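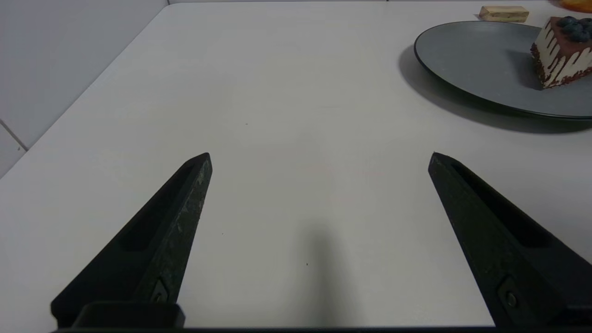 Page last changed: February, by D. Tunstall

Dennis Tunstall has spent most of the winter with his hands on a pair of plastic handles, moving a robot arm that stands on the other side of the room. He works at Binwood, a small firm that teaches arms to do table work: setting down plates, picking up food, wiping, sorting. Nothing the arms do is programmed in the old sense. A person does the task by remote control, many times over, and the recordings are used to train the arm to do it alone.

I asked him how many times is many. "For cake we stopped at 1,633," he said. "That's the kept ones. The ones we threw out aren't in that."

Cake came up early because it is hard. A slice is soft, it is heavier at one end than the other, and whatever is on top rolls off. Tunstall began with wooden blocks, which he says taught him bad habits. "You can grab a block any way you like and it forgives you. Then you go to a wedge of something with fruit on it and you close the fingers the same way, and you've got a mess on the plate."

Most of what he does now happens before the fingers touch anything. He opens the gripper wide while it is still well clear of the plate, brings it over slowly and lines it up by the view from the wrist camera. New operators tend to watch the arm itself. He tells them to watch the screen, as the wrist view is what the arm will have to go on later.

"If I'm looking round the side to see where the cake is, I know something the arm doesn't," he said. "It then learns that I turned left for no reason it can see. So I try to keep to the screen, even when it's annoying. And it is annoying."

Wichai Thongdee, who joined from a bakery equipment maker, prefers to teach by hand. In that method the motors are slackened and the person takes hold of the arm and pulls it through the movement. He finds it quicker to learn and better for anything where weight matters. "You feel it in your own wrist," he said. "With the handles I get no feel at all, only a picture."

The drawback is that his own hand and sleeve get into the recordings. Binwood gets round this by playing the movement back afterwards with nobody touching the arm, and filming that. It doubles the time. For the first 200 runs on a new task they still think it is worth it, and after that they go over to the handles.

The two men do not agree on speed either. Thongdee moves at the pace he would use at home. Tunstall goes at half that, and says his runs are easier to learn from. Henrike Kasten, who does the training, has stopped trying to settle it. "I would take either of them," she told me. "What I can't use is a day where someone is slow in the morning and fast after lunch. The model gets both and does neither well."

She also asks them to leave some of their mistakes in. A run where the fingers come down in the wrong place, back off and try again is kept, provided it ends properly. Without those, she said, an arm that misses has no idea what to do next and hangs over the plate.

Each operator does no more than 100 runs a day, in sets, with a break at 4 in the afternoon whatever is going on. Tunstall thinks the limit is too high. By the last set he starts cutting corners, lifting before the grip is settled.

I had a go myself. The handles are light and the arm follows a fraction late, so I kept overshooting and correcting. It took me a good while to get the two fingertips either side of a sponge finger, and I then pushed it off the table. Kasten asked whether I had meant to let go. I hadn't, and she deleted it.

The next task is lifting a slice from one plate to another, which needs a tool under it as well as the fingers. Thongdee has been trying a cake server clamped in the gripper. Tunstall would like a second arm. They expect to start recording once that has been decided.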